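Last updated: Sep 27, 2019

3.2 Setup and upkeep of the simulated cell

The Carngate cell is a rendered copy of our bench: one white arm, a black two-fingered gripper and a pale tabletop. We use it to check changes to the gripper settings before they go onto the real arm. Most of the upkeep described in this section concerns the contact model between the fingertips and the object.

The test object is a teal cup with flat facets. We chose a faceted shape because round cups had hidden a fault in the collision mesh. On flat planes the fault showed up as a small jump when a finger closed across a ridge. The mesh was rebuilt in February with a finer grid along the edges, and the contact margin was set to 2 mm. We also added starts with the cup on its side, a position that the first version of the cell did not allow.
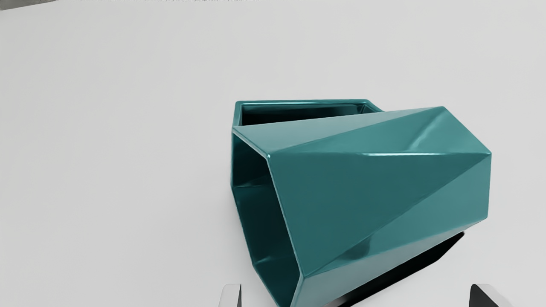
Þórey Hviid objected at the design review that a finer mesh would only move the fault to the corners, and asked that the friction values be checked again at the same time. We did this. The friction values were left alone, but the corners did need a second pass – mainly along the rim, where the wall is thin.

After each change to the mesh, the cell goes through a fixed routine. The arm is sent to its home position, the finger opening is reset, and the open and closed limits are compared with the values stored in the Cesutum configuration file. A block of 700 grasp attempts is then run without changing any settings. If more than 13 of them end in a solver error, the change is rolled back and the log is kept.

The wrist camera and the fixed camera are calibrated separately. An early error in the wrist offset put the fingers too far to one side of the cup, and it went unseen for a time because the fixed view was used for scoring. The approach is now stopped above the rim, with the fingers open, and the offset is read there before the gripper goes down (Figure 4).
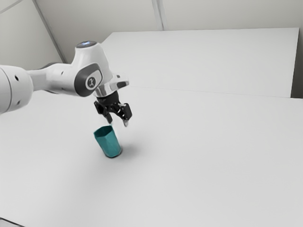
Figure 4. Arm and open gripper above the upright cup.

Lesia Kostiuk would stop the arm at two heights instead of one, arguing that a tilt error in the wrist cannot be told from a plain offset at a single height. We tested this on 25 approaches. It did separate the two errors – at the cost of a longer cycle – and the second stop is now part of the check after any change to the wrist model. It is left out of normal runs.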